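제목: Re: [살림나눔] 작은방 칸칸이 선반, 윗면과 칸을 어떻게 나눠 쓰시나요
받는 곳: 살림나눔 메일링 리스트

지난번 질문에 답장 드립니다. 원문이 조금 길어서 필요한 부분만 남기고 인용했습니다.

> 안녕하세요. 가입한 지 7개월 된 회원입니다.
> 작은방에 흰색 칸칸이 선반을 들이려고 합니다. 문도 없고 서랍도 없는, 앞이 트인 제품입니다.
> 방에 침대가 있고 남는 벽이 한쪽뿐이라 옷장을 더 넣을 수는 없습니다.
> 궁금한 것은 세 가지입니다.
> 첫째, 윗면에 물건을 올려 두고 쓰시는지요.
> 둘째, 그릇이나 과일처럼 부엌에 있어야 할 것을 방 선반에 두어도 괜찮은지요.
> 셋째, 바닥이 타일인데 선반이 밀리지 않을지요.
> Nirngate 것과 Lutier 것을 놓고 고민 중입니다. Lutier 쪽이 깊이가 조금 더 얕습니다.

저는 Jandale 단지의 작은 집에 살고, 방 하나에 같은 종류의 선반을 뒷벽에 붙여 쓰고 있습니다. 제품은 Nirngate입니다. Lutier는 매장에서만 봤기 때문에 길게 말씀드리지 못합니다. 깊이는 폭보다 먼저 확인하세요. 얕은 쪽은 접은 수건이 앞으로 나오고, 깊은 쪽은 뒤에 넣은 물건을 잊어버립니다. 집에 있는 수건 하나를 평소대로 접어서 길이를 재고 가시면 됩니다.

조립은 둘이서 하는 것이 편합니다. 저는 혼자 하다가 가운데 칸막이를 거꾸로 끼워서 전부 다시 풀었습니다. 설명서 2쪽 그림에 구멍 방향이 나오는데 작아서 잘 안 보입니다. 나사는 끝까지 조이지 말고 전체 모양이 잡힌 다음에 한 바퀴씩 돌아가며 조이세요.

선반 윗면에는 사과를 올려 두고, 왼쪽 위의 칸 하나에는 분홍색 그릇을 넣었습니다. 다른 살림도 칸마다 자리를 정하려고 했는데 처음부터 다 정하지는 못했습니다. 한 달쯤 써 보면서 손이 자주 가는 것을 위로 올리는 식으로 바꿨습니다.
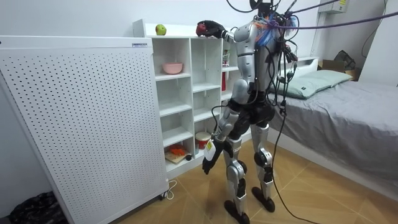 1. 윗면

윗면은 비워 둘수록 좋다는 분도 계시지만 저는 씁니다. 다만 올려 두는 종류를 정해 놓았습니다. 그날 먹을 과일과 외출할 때 챙길 것, 이 두 가지만 올립니다. 우편물이나 영수증은 올리지 않습니다. 한 장 올리기 시작하면 일주일이면 윗면이 다 덮입니다.

과일은 서로 떨어뜨려 놓습니다. 빨간 사과와 초록 사과도 한데 모으지 않고 사이를 띄워 둡니다. 붙여 놓으면 닿은 자리가 먼저 무르고, 하나가 상했을 때 늦게 알게 됩니다. 오래 둘 것은 냉장고에 넣으세요. 여름에는 저도 방에 과일을 내놓지 않습니다. 먼지는 마른 천으로 닦고, 과일즙이 묻은 자리만 물기를 꼭 짠 행주로 닦습니다.

2. 그릇과 과일을 방에 두는 문제

저희 집은 부엌 수납이 모자라서 과일 담는 그릇을 방에 둡니다. 불편한 점은 설거지한 그릇을 방까지 가져와야 한다는 것입니다. 물기가 남은 채로 넣으면 칸 바닥에 자국이 생깁니다. 완전히 말린 다음에 넣으시고, 걱정되면 얇은 매트를 한 장 깔아 주세요. 저는 Zoubi 매트를 잘라 썼는데 가장자리가 말려서 한 번 뒤집어 깔았습니다.

앞이 트인 칸이라 그릇에도 먼지가 앉습니다. 자주 쓰지 않는 그릇이라면 방 선반은 맞지 않습니다. 방에서 음식을 먹지 않는 집도 굳이 이렇게 하실 필요는 없습니다.

3. 타일 바닥

저희 방도 바닥이 황갈색 계열 타일입니다. 선반은 무게가 있어서 가만히 두면 밀리지 않는데, 청소하다가 옆을 밀면 조금씩 돌아갑니다. 모서리 밑에 미끄럼 방지 패드를 붙였고 그 뒤로는 괜찮습니다. 줄눈 위에 모서리가 걸리면 흔들리니 놓을 자리를 먼저 보세요. 패드를 붙이기 전에 바닥을 닦고 말려야 합니다.

벽 고정은 꼭 하시기 바랍니다. 윗면 물건을 꺼내면서 선반을 짚게 됩니다. 세입자라서 벽을 뚫기 어려우시면 집주인에게 먼저 물어보세요. 저는 구멍 두 개를 허락받는 데 전화 한 통이면 됐습니다.

4. 칸 나누기

허리 위쪽 칸에는 매일 쓰는 것, 맨 아래 칸에는 무거운 것을 넣습니다. 책은 아래가 낫습니다. 바구니를 사실 생각이면 선반을 조립한 뒤에 칸 안쪽을 재고 사세요. 제가 쓰는 칸은 안쪽 폭이 약 33센티미터인데, 같은 폭이라고 적힌 바구니를 샀다가 손잡이가 걸려서 반품했습니다. 손잡이까지 포함한 폭을 보셔야 합니다.

바구니를 모든 칸에 넣지는 마세요. 무엇이 어디 있는지 몰라서 결국 다 꺼내 보게 됩니다. 한두 칸은 비워 두면 철이 바뀔 때 옮기기 쉽습니다.

Lutier를 쓰시는 분이 계시면 깊이와 흔들림에 대해 이어서 답장 부탁드립니다. 남는 패드가 있으니 단지 안에 사시는 분은 이 메일에 회신 주시면 경비실 옆 나눔함에 넣어 두겠습니다.

--
살림나눔 메일링 리스트
글 번호 722
수신을 그만두려면 제목에 "해지"라고 적어 회신하세요.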